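Opinion > Robotics > Standards and good practice

Write the test down before you run it

By Oda Hovland
Wednesday, October 21, 2020

17 comments | 976 shares

I love a good rule. I know how that sounds, and my friends have stopped inviting me to play board games, but I've spent most of my working life around robot arms and the best days I've had in the lab came straight after somebody wrote something down properly. So let me make the case for the least glamorous document in robotics: the test sheet you fill in before you press go.

I mean the simulated tests in particular. Real cells already have rules, and good ones. There's a fence, there's a stop button, there's a speed limit when a person is near, and anyone who has been through an induction can recite them. Move the same arm into a simulator and all that discipline goes out the window. People change the friction at lunchtime. They rerun the bad trials. They report a success rate and leave out what counted as success, and then a second group tries to match the number and loses a whole February to it. (That was us. I'm still a bit sore.)

The group was Fleleck, and the number we were chasing came out of a kitchen benchmark called Plilari. Tsz-kin Yuen and I had the same arm model, the same cabinets and the same list of objects, and we couldn't get near the published result. In the end Tsz-kin rang Sølve Solberg, who had run the original trials, and asked him what "grasped" meant. For Sølve it meant the fingers had closed and the object was off the counter at the last time step. For us it meant lifted, held for 2 seconds, and put back without tipping. Both are fair definitions! I'd happily defend either one over a beer. But they're different tests, and we had been comparing them for weeks as if they were the same colour of paint.

What came out of that phone call is a one-page sheet, and I've become a complete bore about it. It asks for the success rule in a sentence a stranger could apply. It asks for the starting pose of the arm and how much that pose varies, the seed for each trial, the version of every asset, and the name of whoever is allowed to change any of it. It asks you to commit to 10 trials or however many you choose, and then to report all of them, including the ones where the arm gets itself wedged behind a cupboard door. Frøydis Bråten added the last box, which asks what the wrist camera can see at the moment of contact. I thought that one was fussy. I've since changed my mind entirely and it's now my favourite box on the page.

My reason is simple. We judge a grasp from outside, with a nice wide view and the whole kitchen laid out like a doll's house. The policy often has no such luxury. It has whatever is in front of the wrist, and a grader ought to look at that too before deciding whether a trial was fair. 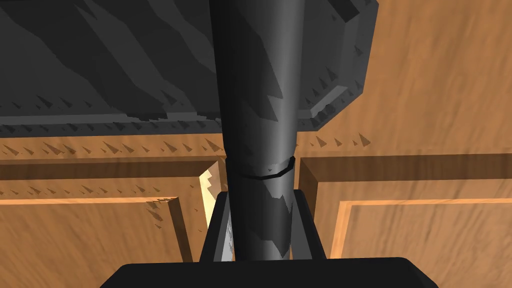 Wrist view, simulated kitchen: dark cylinder between the gripper fingers, cabinet doors behind.

Look at how much of that view is the object itself, and then at the little saw-toothed marks on the wood under the dark slab. Those are rendering artifacts. A person skims straight past them. Whether a learned policy does is an open question, and I'd like the sheet to say they were there, so that anyone who repeats the trial with a cleaner renderer knows they've changed something. Look at the fingers, too. They nearly touch the cylinder on both sides, and from one still I couldn't tell you whether it's held. That takes the contact readings, and the sheet should say which readings you trust and where the threshold sits.

The usual complaint is that this slows people down. Orhun Yazıcı at Rustitz put it to me quite strongly: early work should be messy, and a form kills the fun. I have a lot of sympathy. Play all you like, break the physics, launch the saucepans into orbit, I've done it and it's a great afternoon. My rule only bites when a number leaves the building. Once it goes in a paper or a slide or a tender, the sheet goes with it. Orhun and I have agreed to disagree on slides.

The other complaint is that a proper standards body should do this. Sure, and I'll cheer when one does. Standards take years, though, and they tend to go better when there's already a habit for them to tidy up. The people at Grabowska started attaching our sheet to their own results this year and crossed out two of our boxes as useless. They were right about one of them. We're still arguing about the other, and I can't remember the last time I enjoyed an argument about paperwork this much.

If you run simulated trials, borrow the page, scribble on it and send me the scribbles. I'm especially keen to hear from anyone who has found a decent way to record lighting.

Contact | Copyright 2020 | Back to top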